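3.2 How the tasting panel took to the smaller can

I should say up front that I went into this part of the study expecting people to grumble. Liven is a lightly sweetened lingonberry soda, and when Nurmi (the bottler) moved it from the old tall can to the new slim one in March, my own family complained about it for a week. So I was ready for 50 grumpy panelists in Olmont and 50 more in Sostimville.

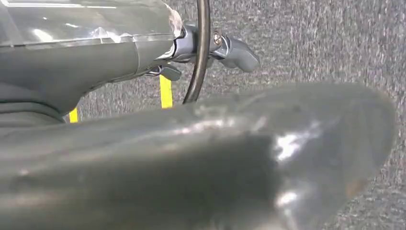
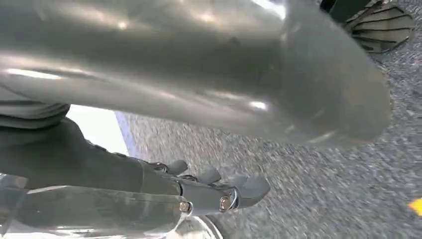 Figure 2. Two close views, both with gray robot parts near the camera.

What we got was a lot more mixed, and a lot more fun to read. Each person came in for two visits. On the first one they drank Liven from a plain paper cup and rated it for sweetness, fizz and what our form called "would you buy this again." On the second they got the same soda, same batch, same fridge, but poured from the slim can in front of them. Marlina Mandagi ran the Sostimville visits and I ran the ones in Olmont, and we traded score sheets every evening so that neither of us was reading only our own town's handwriting (mine had some truly awful handwriting).

The sweetness scores moved the most. People who had seen the can tended to call the drink less sweet than they had a week earlier, and quite a few wrote in the margin that the recipe must have changed. It hadn't! One panelist in Olmont wrote that it "tastes like the diet one now," and there is no diet one. Fizz scores barely budged, and the buy-again question went up a little in Sostimville and down a little in Olmont, which I still can't explain to my own satisfaction.

My best guess has to do with price. The slim can holds 266 milliliters, and the stores in Olmont kept charging the old price for it, while Sostimville got an opening sale that ran through most of our visits. We didn't ask about price on the form. I wish we had — Ulla Ahonen suggested it when she read our first draft of the questions, and I talked her out of it on the grounds that the form was long enough already. Sorry, Ulla.

We also went back through 300 comment cards that Nurmi had collected from shoppers before we got involved. Those are hard to compare with our panel, as anyone who bothers to fill in a comment card at a grocery store is either very happy or very cross. Still, the word "watery" shows up in them again and again, and it shows up in our second-visit sheets too. It's almost missing from the paper cup visits. Section 4 takes up that word in more detail, along with the color of the can, which I had left out of the original plan entirely.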